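An afternoon with the grippers at Demirow 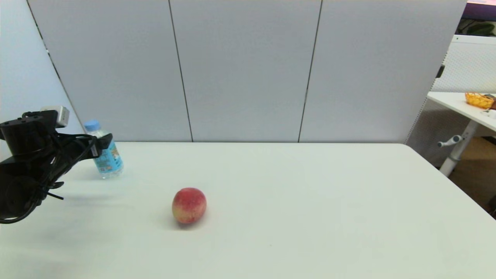
Give it a year and it'll be packing my kid's lunch, came the remark from over my shoulder, and I'm pretty sure the whole tour group was thinking the same. We'd been let into the Demirow workshop in Jenden at 3 in the afternoon, the open day being a February thing they do when the uni crowd is still on holidays, and I'd gone straight for the table with the peach on it. (I hadn't had lunch. Don't judge.)

I always thought the hard bit would be the heavy lifting. Wrong! Ask the staff and they'll go on about fruit until you have to sit down. A water bottle is a fairly predictable customer, they told us, but a peach bruises if you so much as look at it sideways, and every one is a slightly different shape. The program they're running, called Sistach, has been through 892 practice grasps on soft fruit so far, and 83 of those ended in what the whiteboard politely called "jam".

I loved that whiteboard. I also loved that you could stand there and ask the dumbest questions you had, and I had plenty. Does it know what a peach is? Sort of. Could it do a mango? They're working up to mangoes. Why is the finger shaped like that? That one got me a ten-minute answer and a drawing on the back of my program, which I've still got on the fridge.

The money comes partly from Wiegand, the fruit packers, who'd like a gripper in their sheds within 6 years. Having done one summer of stone fruit picking in my twenties, itchy to the elbows and sunburnt behind the knees, I can't say I'd fight a robot for the job. Tours run again next February, and parking's a nightmare so take the bus.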